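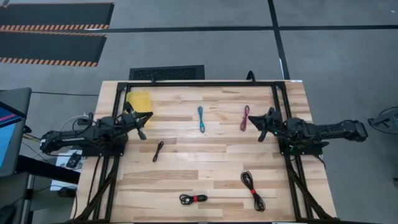
Stuler Two-Arm Bench Station

Price: on request
Lead time: ask before you plan anything around it
Sold by: Noonan Equipment, refurbished and demo units

The Stuler is a tabletop station with two arms that face each other over a wood work surface. We stock it because customers keep asking whether a machine can take over the small jobs at the end of a shift: coiling cables, folding rags, putting things back in bins. Our answer for now is no, with a few exceptions.

Cables are a good test. A cable that is already coiled and strapped is a fair thing to ask a gripper to pick up. A loose one changes shape as soon as it is touched, and the arm has to work out where the ends went. Cloth is just as bad. Leena Suominen on our test bench ran 527 pick-and-place tries with mixed cables, and her advice is to start with the tied ones and keep your hopes low for the rest.

What you get
Two arms with grippers
Bench frame and wood top
Control software, one seat
50 practice sessions on our bench before you commit

What you don't get
A machine that tidies a workshop by itself. The sales sheet from Loller, who used to carry this line, said "hands-free cleanup." We took that wording out.

Who buys it
Mostly labs and training shops. Bríd Fitzgerald at Anico bought one to teach her technicians and still has a person coil the leads - she says it's quicker, and we believe her.

Returns
Demo units can come back within the trial period if the crate is intact. Orders placed after 21st December ship in January. Spare gripper fingers are listed separately under Parts.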